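Home Diary Older entries Workshop Links

Saturday, late

Slept until nine and felt better for it. Coffee, toast, then down to the shop before anybody called. It rained most of the morning and the gutter over the back door is dripping again, so I put the bucket under it and left it at that.

The plan for today was the refurbished desktops for the Janance order. There are 31 of them on the shelf by the door and they all have to leave here in the same condition: clean inside, right processor, memory tested, side panel back on with all its screws. I got through fewer than I wanted. Most of the morning went to finding things. The thermal paste was in the drawer with the tape, where I must have put it myself. The small brushes were still in the sink from Thursday.

Ladan Mirzaei phoned at ten thirty from Giduvden to ask if the first batch could go out early. I told her I would know by Tuesday. She was nice about it. She also said the person who signs for deliveries there has changed, and I wrote the new name on the back of an invoice, number 1673, which I now have to remember not to throw out. While she was on the line I asked about the old keyboards and she doesn't want them back. That leaves me with 70 keyboards and no place to put them.

After the call I worked straight through to lunch. I like these older towers. You lay them on their side, the panel comes off, and everything is right there without much digging. The dust is worst near the front, where the air comes in, and there was a gray mat of it in nearly every one I opened. One had a paper clip in the bottom. I did the blowing out by the back door, under the overhang, and carried each one back in to wipe down the inside edges with a damp cloth.

Lunch was soup and the end of the bread. I read the Gallardo catalog while I ate and marked a page of cable ties and a better lamp. The lamp is more than I want to pay. I may ask Ullora if they still sell the plain one I had before.

In the afternoon I moved on to processors. The tray on the left of the bench holds the chip in a square pocket, flat and face up, and the socket in the tower beside it was empty with the metal retention frame around it. I am always slow at this part and I don't mind that. I look at the socket under the light, then I look again from the other side. A bent pin is an hour gone, and sometimes the whole board.

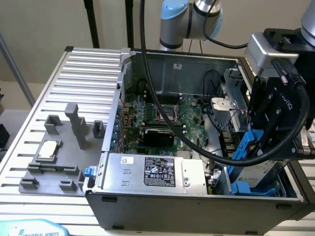 Evening

Stopped at six. My back was stiff and I had started putting screws down in the wrong dish. I swept, emptied the bucket and turned off the heater.

A few things to write down before I forget them:

The power supplies are a nuisance to clean around. I have been leaving them in place and working the brush along the side, and I think that is good enough. Taking each one out would add a day to the job, maybe more.

Two of the towers on the shelf have cracked front feet. It won't matter to how they run, but Ladan will notice – she notices everything on a delivery – so I will set them aside and ask her first.

I need more labels. The roll is nearly done and the last few came out crooked.

Supper was eggs and the leftover potatoes. My sister called afterward and we talked for a long time, mostly about Mom's house and whether the porch should be fixed before winter or left for spring. She wants it done now. I said I would drive over and look at the boards, though I don't know much more about porches than she does. She also wants her casserole dish back. I looked and it is not in my kitchen, so either I returned it already or it is in the car.

The rain quit at about eight. I took a walk to the end of the road and back, and the neighbor's dog came along as far as the mailbox. My boots leak at the left heel now.

Tomorrow I am not going down to the shop at all. Laundry, the car, and if it stays dry I will get the ladder out and look at that gutter. Monday I start with the memory tests.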